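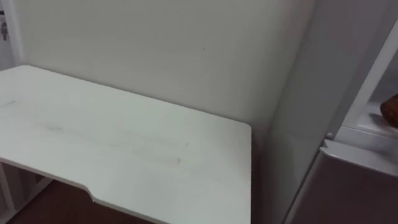
Tomos Prosser wrote in to ask whether the summer staff party is still on, and if so could we please not do karaoke again. Yes to the first. The second is under discussion, Tomos.

So, quick rundown, I have a train to catch.

The warehouse and office parties are merged this year. One night, one venue, everybody. We've booked Sayce Hall, the whole ground floor plus the terrace. Doors at 6:30, food from 7, music off at 11 sharp as the hall has neighbors and they do call. Last year's two-party arrangement meant half of you missed the band and the other half missed the ribs. Lots of grumbling in the survey. Heard.

Headcount so far is 124, with plus ones. The hall holds more, so if you haven't replied you're not too late, but RSVPs close 07/07/2026 and after that the caterer has our final numbers and I can't add you. Please don't email me on the 8th. I'll be sad and you'll be hungry.

Theme: seaside. Loose. A striped shirt counts. Flip-flops fine on the terrace, closed shoes if you plan on dancing, the floor gets slick. Someone in Accounts has already asked if a full lobster suit is OK. It is very OK.

Food is from Brosis, same people who did the Graver store opening. Grilled chicken, shrimp, corn, a veggie chili, two kinds of slaw. Gluten free desserts will be on there own table with a label. If you have an allergy and didn't put it on the form, reply to this newsletter and put ALLERGY in the subject line. Nearly half the forms came back with that box blank, which could mean no allergies or could mean you didn't scroll down.

Drinks: 3 tickets each, then cash bar. Soda, iced tea and water are free all night. Shuttles back to the main lot at 9:30, 10:30 and 11:15. The last one really is the last one. It won't wait while you find your jacket.

Music. The Grinis are back, they were the best thing about December. Two sets, with a playlist in between. Send one song each, one, to the party inbox. Last time a single person sent 83 and we know who you are.

Raffle again. The pot last year came to just over $4,000 with the company match and all of it went to the school lunch fund. Same deal this time. Tickets at the front desk from next week, cash or card. Prizes still coming in, so far a grill, a weekend at the lake, two spa vouchers and an extra day off (transferable, before you ask).

Still need: a couple of people for setup from 3pm, someone with a truck for the ice, and anybody who owns a decent bubble machine. Ours died. Setup crew eats first.

Kids' party is seperate and comes later in the summer, details next issue.

About the karaoke. The machine is rented either way as it comes with the sound system. Current thinking is to put it in the side room with the door shut. Votes to the party inbox, same one as the songs.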